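Search posts Go

Filed under: Collection Notices, Household Recycling

Gellik Solid Waste District
19 June 2020

The District has received a large volume of mail about the new recycling rules for Gellik and Voser. Replies have gone out to individual households. The answers that apply to everyone are set out in the posts below.

The new rules take effect on the first collection after the holiday. Collection days do not change. The blue cart and the gray cart do not change. What changes is the list of items accepted in the blue cart.

Accepted in the blue cart: paper, flattened cardboard, metal cans, glass bottles and jars, and rigid plastic bottles, tubs, and jugs. Lids may stay on plastic containers. Lids should come off glass.

No longer accepted in the blue cart: plastic bags, wrappers, pouches, plastic film of any kind, foam, and paper cups. Until January these were taken at the Voser sorting plant on a trial basis. The trial has ended and will not be renewed.

The reason is mechanical. Film wraps around the shafts of the sorting screens. During the trial the plant stopped the line several times each shift so that crews could cut it free by hand. In one month, 725 bales were rejected by the buyer or sent back for a second sort.

Many residents have written that the package itself carries a recycling mark, and that they followed the mark. The District understands this. It is the most common question we receive.
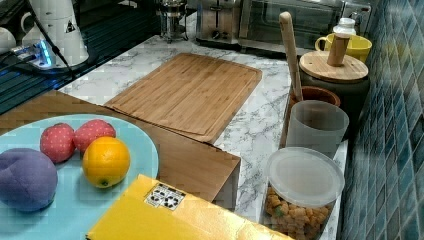
A mark on a package describes the material or, in some cases, tells the buyer that the material can be recycled somewhere. It does not mean that a local plant is equipped to sort it. Where the mark and the District list disagree, please follow the District list.

A printed list was mailed to every address with a cart. If yours did not arrive, copies are available at the front desk of the Panagiotou Building and at the Editz transfer station. The list is one sheet, printed on both sides, and is meant to be taped inside a cabinet door.

725 shares

On rinsing. Containers should be empty and given a quick rinse. They do not need to be washed with soap, and labels do not need to be removed. Please do not run a dishwasher load for recycling.

On pizza boxes. A box with light grease marks may go in the blue cart. A box with food stuck to it belongs in the gray cart. If the lid is clean and the base is not, tear the box in half and divide it.

On shredded paper. It falls through the screens and ends up mixed with broken glass. Please place it in the gray cart, or bring it to Editz in a closed paper bag. Staff will direct you to the correct bin.

On small appliances. Please do not place toasters, kettles, hair dryers, or anything else with a cord in either cart. Scrap metal is welcome at Editz, and items with cords have their own cage beside the scale house. 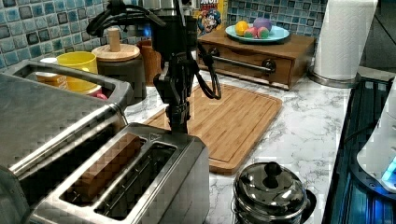
There is no fee for items with cords, and no appointment is needed. Residents may bring up to three on each visit. Larger quantities, such as those from an estate or a rental property, should be arranged with the office ahead of time so that the cage is not filled in one morning.

Batteries must be removed before drop-off where it is possible to do so. Loose batteries go in the red drum at the counter. Please place tape over the ends of any rechargeable battery. A battery that is swollen or leaking should be handed to a member of staff.

Refrigerators, freezers, and window air conditioners are handled separately and do require an appointment. They may not be left at the gate outside opening hours.

On bagging. Please place items in the blue cart loose. Crews cannot see inside a tied bag and are instructed to treat its contents as trash. This applies to clear bags and to bags sold for recycling.

In multi-unit buildings, residents may carry recycling to the shared bin in a bag, empty it, and take the bag home. Building managers have been sent a poster for the bin enclosure. Managers of properties with more than 100 units may request a site visit before the rules take effect.

On enforcement. For the first weeks, crews will leave a yellow tag on any cart that contains items not on the list. The cart will still be emptied. The tag shows which item caused the problem.

After that period, a cart with a large amount of unaccepted material will be left in place with a red tag. The resident may remove the items and call for a return pickup. The District does not issue fines for recycling errors and has no plan to ask for the power to do so.

Almost 600 residents completed the survey that accompanied the trial. The chief complaint was that the old list was too long and used trade terms. The words "resin," "fiber," and "commingled" have been taken out of the new one.

The second complaint concerned containers made of more than one material, such as a paper tube with a metal base. The plant sorts by weight and shape, and mixed containers land in the wrong stream. Unless the parts pull apart by hand, please use the gray cart.

On toys, kitchenware, and storage containers. The blue cart is for packaging. A hard plastic toy, a mixing bowl, or a food storage box may be made of the same plastic as a tub of margarine, but it differs in thickness and often contains dyes or fillers that the buyer will not accept.

If such items are in good condition, the reuse shelf at Editz will take them. Stuffed and fabric toys must be clean. Ceramic dishes and drinking glasses are welcome on the shelf as well, and should never be placed with bottles and jars, as they melt at a different temperature and spoil the load.

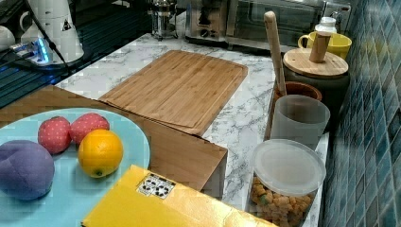
One resident in Voser replied to the last post that the reuse shelf was closed on both of her recent visits, and asked why the District is sending people to it.

The resident is correct, and the District regrets the wasted trips. The shelf was closed while the shed roof was repaired. It has reopened. Hours are the same as those of the transfer station, with a last drop-off half an hour before the gate closes.

While staffing remains limited, visitors to Editz are asked to stay in their vehicles until waved forward, to wear a face covering at the counter, and to unload their own items. Staff are not able to help with lifting at present.

Several residents asked whether their collection charge will go down now that fewer items are accepted. It will not. The charge covers trucks, crews, and fuel, and the same route is driven either way. Savings at the plant will be reported with the annual accounts.

Others asked about store drop-off for bags and film. Some grocery stores have paused these bins and others have kept them. The District does not operate them and cannot confirm which are open. Please check with the store before making a trip.

Translations of the printed list are being prepared and will be posted to this account when they are ready. A large-print version can be requested now by phone or at the Panagiotou Building.

Questions that were not answered in this thread may be left in the replies. Please include your collection day and leave out your street address. Reports of a missed pickup should go to the office by phone, as replies are not read on weekends.

3 replies · Share this thread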